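Chapter 7
Paying for the Second Year: Pricing Software After Launch

Most of what I know about pricing I learned by getting it wrong with a small program called Skemix. It drew wiring diagrams for people who restore old radios, and I sold it for a one-time price of 9 dollars. I picked that number on a Friday evening because it looked friendly. I didn't do any math. I didn't ask any customers. I looked at two or three other programs in the same corner of the store, went a little lower, and pushed the button.

And it sold! The first month was lovely, and I spent a good part of it refreshing the sales page and telling my family we might be rich. By the end of the first year I had sold 2,369 copies, and if you multiply that out and take off the store's cut, you'll see that we were not rich, but I had been paid something for a piece of work I was proud of. Then the second year started, and the email kept coming at the same rate while the money slowed to a drip.

This chapter is about that second year. Chapter 6 dealt with getting a product out the door, and I'm going to assume you've done that, or at least that you've read it and can picture yourself doing it. We'll look at what a customer costs you after the sale, at four common ways of charging, and at how to change your price once people are used to the old one (the part everybody dreads). There's a fair amount of arithmetic, all of it the kind you can do on the back of an envelope. Keep some paper and a pen near you while you read. I still work out every price by hand first, and only move to a spreadsheet when I've run out of room.

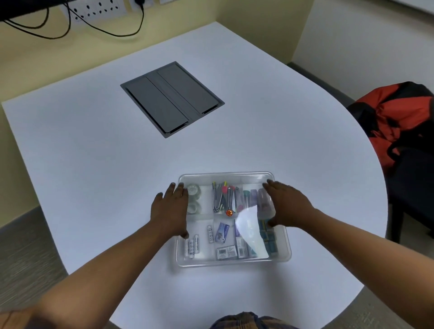 Figure 7.1 Tape and pens in a divided desk tray.

7.1 What a customer costs after the sale

When you sell a chair, you're mostly finished with it. When you sell a program, you've made a promise that has no end date on it, whether you meant to or not. The operating system will change. A file format you rely on will get a new version. Somebody will buy a bigger screen and find that your toolbar looks silly on it. Your customer paid once, and as far as they're concerned the thing should go on working, and I can't say I blame them, because I feel exactly the same about the programs I buy.

I like to split the cost of a customer into two piles. The first is the cost that grows with each new person: support email, storage if you keep their files, payment fees. The second is the cost you carry even if you have a single user left, and that's mainly your own time keeping the program alive. I'll call the first one the per-head cost and the second one the keep-alive cost, and both terms will come back in the exercises.

New developers worry a lot about the per-head cost. They ask me about server bills all the time. In a small business it's usually the keep-alive cost that sinks you, and it's easy to miss because you never get an invoice for it. With Skemix, I was giving up 7 weeks a year just to stand still. No new features, no nice surprises for anyone, only the work of making sure that what ran last July would run this July too.

Try this before you go on. Write down every job you did on your product over the past twelve months that no customer would have noticed. Put hours next to each one, as well as you can remember, and be generous (we all forget the bad afternoons). Add them up and multiply by what you'd charge a client for an hour. Divide that by the number of new sales you expect next year. The figure you get is the keep-alive share, and if it's bigger than your price, you have found your problem.

When I did this for Skemix I got up from the desk and went for a long walk.

7.2 Whose money pays for whose update?

With a one-time price, this year's buyers pay for the upkeep of the program that last year's buyers are using. That works as long as new people keep showing up. My market was radio restorers, a wonderful bunch, but there are only so many of them, and I had already met most of the ones who wanted a diagram program.

I had a chance to watch somebody handle this better. Huradstead was a two-person company making a route planner for delivery bikes, and they first tested it with couriers in Kurtuluş, where the hills make a short route on the map a terrible idea in real life. They charged by the year from the very beginning. I thought they were crazy. Their first month was much smaller than mine, and I'm sorry to say I felt a bit smug about it. But when their second year came, 50 of their early courier accounts renewed, and those renewals covered the map updates before a single new customer had signed up.

Notice that their product suited a yearly fee. Streets change, one-way signs move, and a courier could see what the money was buying. A diagram program is a harder case, and in the last part of this chapter we'll work through the one I tried next, Gulelix, where I charged for major versions and got both the timing and the tone of the announcement wrong.

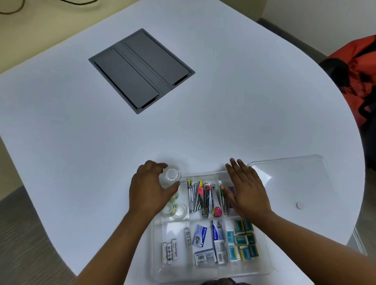

7.3 Four ways to charge

Let's take the one-time price first, since it's the one you probably have now. I've been hard on it, but it has real strengths. It's easy to explain. People like owning things. You'll never have to write to a customer about an expired card. If your keep-alive cost is low and your market refills itself every year (think of students, or new parents), a one-time price may serve you perfectly well for a long time, and you can skip ahead to 7.5 with my blessing.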